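We use cookies to remember your course login and reading preferences. Accept | Manage settings

Planning and Budgeting for Robot Equipment
Handout 3: From task list to purchase request

By Thảo Đỗ
October

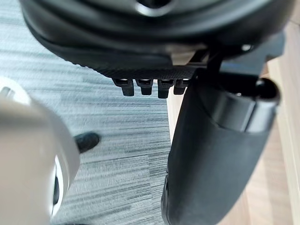
Figure 1. Gripper working under an office chair seat, seen from the wrist camera.

This handout covers the part of the course where you turn a task you want automated into a purchase request. Bring it to the lab session along with your draft budget sheet. The running case is Clivico, a small shop that refurbishes office furniture and wants to automate part of its chair inspection.

1. Start with the task

Most weak requests begin with a catalog page. Someone has seen an arm they like, and the task is written afterward to fit it. Write the task first, in plain words, with no product names in it.

For Clivico the task reads: "Reach the underside of a seat, check the fasteners and clips, and report any that are missing or damaged." Three things about the request follow from that sentence.

Reach. The arm has to get below the seat while the chair stands upright, or the chair has to be turned over by a person or a fixture. The first choice costs more in the arm. The second costs more in labor or in fixtures. Price both before you pick one.

Clearance. Look at Figure 1 again. The gripper is close to the large curved support, and the row of small black tabs hangs from the seat edge near the gap between the support and the fingertip. A gripper with a wide body may reach the right point in free space and still be no use under a chair. Ask the supplier for the outside dimensions of the gripper with the camera and cables fitted. The bare figure on the data sheet is usually smaller.

Sensing. Much of what has to be inspected is black plastic against more black plastic. In Figure 1 the bolt head stands out as a pale dot, while the tabs are black and small. Put lighting in the budget from the start. Students tend to leave it out, then find that they have a camera and no money left to make it useful.

2. The five cost lines

Every request in this course uses the same five lines. Do not merge them.

Line A: Arm and controller. Include mounting hardware and the emergency stop if they are sold separately.

Line B: End effector. This means the gripper, fingertips, wrist camera, brackets and cabling. Fingertips wear out, so list the first set here and the replacements under Line E.

Line C: Cell. Table or pedestal, lighting, guarding, floor marking, power. If the chair has to be held still, the fixture goes here.

Line D: Integration. Hours to install, program, test and document. Use an hourly rate even when the work is done by your own staff. An hour spent on the robot is an hour taken from something else.

Line E: Running costs for the first year. Spare parts, software licenses, training, service visits.

In the drafts handed in last term, Line D was the one most often too low. Several students entered nothing at all because "the lab does it."

3. Worked case: Clivico

Clivico inspects 200 chairs in a normal month. Of these, 196 are one of two common models and the rest are odd pieces that come in with office clearances. The owner first asked for a system that could handle everything.

We costed it both ways. Covering the odd pieces meant a longer arm, a second gripper and a good deal more programming time. Covering only the common models let us stay with one gripper and one fixture. The remaining 4 chairs go to a person at the bench, as they do now.

Two suppliers were asked to quote. Stometik offered a complete package with the arm, gripper and wrist camera under one warranty. Rizk offered the arm alone, with the gripper to be bought from Geler. The Rizk route was cheaper on Lines A and B. It was more expensive on Line D, as someone has to make the parts talk to each other and neither firm would take that on.

Totals came out close. Clivico chose Stometik because it has one technician and he already looks after the compressor, the forklift and the paint booth. A shop with a larger technical staff could reasonably go the other way, and you will not lose marks for doing so if your Line D supports it.

4. Questions to send to suppliers

Send the same list to each firm so that the answers can be laid side by side.

- What is the working payload with the gripper and camera mounted?
- What are the outside dimensions of the complete end effector?
- How close can the camera be to a part and still focus on it?
- Are fingertips a stock item, what do they cost, and how long is delivery?
- Can a technician change the fingertips on site?
- Which software features stop working if the license is not renewed?
- Who pays for the return trip if a unit fails under warranty?
- Can we run a trial with our own parts before ordering?

The last one matters most. Send the supplier a real chair. A drawing will not show how the upholstery sags over the rim or how a clip moves when it is touched.

5. Timing

Place orders in the sequence in which you need the goods, which is seldom the order of the cost lines. Guarding and power can be arranged while the arm is on order. Fixtures should wait until the trial is finished, since the trial often changes them.

Hold back a contingency. For this course use 10 percent of Lines A to D, shown as its own entry at the bottom of the sheet. Do not spread it among the lines, or the reviewer cannot tell what is a quote and what is padding.

If the money has to be split across 2 budget years, buy a cell that does something useful at the end of the first. An arm in a crate with no gripper is hard to defend when the second year's budget is discussed.

6. For the lab session

Pick one task from your own workplace or from the list on the course page. Prepare:

(a) the task in one or two sentences, no product names
(b) a sketch of the tightest spot the gripper has to enter, with measurements
(c) the five cost lines, with a source for every figure
(d) a short note on what you decided to leave to a person

Keep the whole thing to 3 pages. Quotes from suppliers can be attached behind and do not count toward the limit. Sheets without sources for Line D will be handed back for another try.

Last updated: October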